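Ticket 145: Size chart wrong on Usdale wrap skirt pattern
Status: Open, again
Product: Usdale wrap skirt, printed pattern, version 2
Opened: 1 January 2019

I cut this skirt out on New Year's Day, so you may judge my social life as you see fit. By the chart I am a 14. By the waistband piece in the same envelope, I am a 14 who has swallowed a smaller 14. The skirt panels are fine. The waistband comes up two inches short of the panels it is meant to hold together.

Tried so far:
Checked the test square on the sheet. It measures true.
Traced the waistband again from the uncut side. Same length.
Read step 9, "ease to fit." I have eased. My cotton twill does not ease, it sulks.
Compared with my Jekanari skirt pattern, same waist measurement. That band fits its own skirt, the show-off.
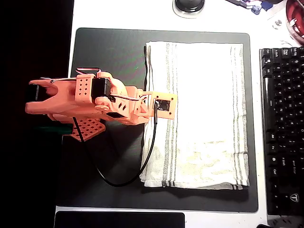
Dilwyn Humphreys: Thanks for the measurements. Could you look at the fold line on the waistband piece? In version 1 it was cut flat, in version 2 it should be cut on the fold with the underlap added at the left end. I think the underlap went missing when the sheet was redrawn. Please don't cut any more fabric for now.

Fold line found, underlap not found. The notch for it is there, pointing at nothing, which I took for decoration. I have pieced in a strip at the side seam and it will live under a sweater until April.

Dilwyn Humphreys: Confirmed, our error. Corrected waistband sheet going out by mail. Leaving this open until you've sewn it.

Sheet received. It is for the Warkar blouse.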